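4.3 Comparing fingertips on soft goods

The Allgate data sheet says its pointed fingertips handle "all common fabrics." Treat that as a claim to be tested. Run this section before you accept any grip figure from a supplier, ours included.

1. Load profile 2104 on both arms. Do not mix profiles, or you will be comparing controllers instead of fingers.

2. Lay a small green cloth between the arms and bring both grippers down to it. Leave the bin and the rack in place. A bare table flatters every gripper.

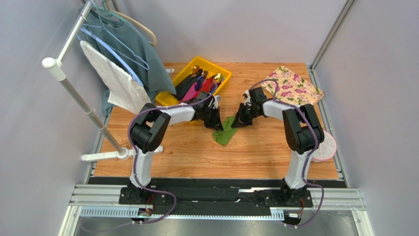
3. Run 23 grasps per fingertip set. Write down every miss, including those the controller logs as "partial."

Note: The Jollbridge controller reports a closed finger as a successful grasp. It will do this with no cloth in the fingers. Check by eye.

4. Switch to the wrist camera and repeat with the fabric pouch. Pinch the cloth at the rim, where the stitching gives the tips a harder edge to hold. A good result here says little about plain cloth.

CAUTION: Keep hands clear of both arms until the controller shows code 1412. The stop light alone is not proof that the motors are off.

5. Save the wrist view for each grasp next to its log line. If the two disagree, believe the picture.

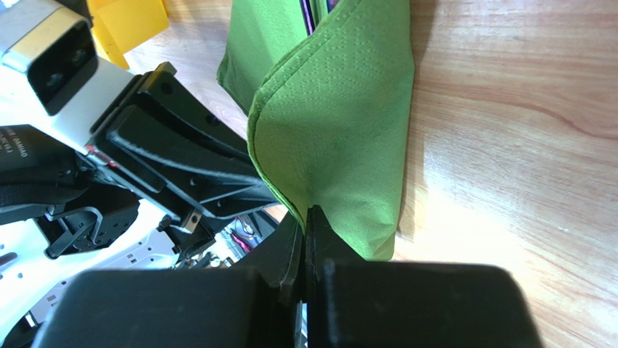

Hartmut Görtz: I would drop the Dastasov tips from step 3 altogether. Two sets gave me different results on the same profile, and I don't trust either one.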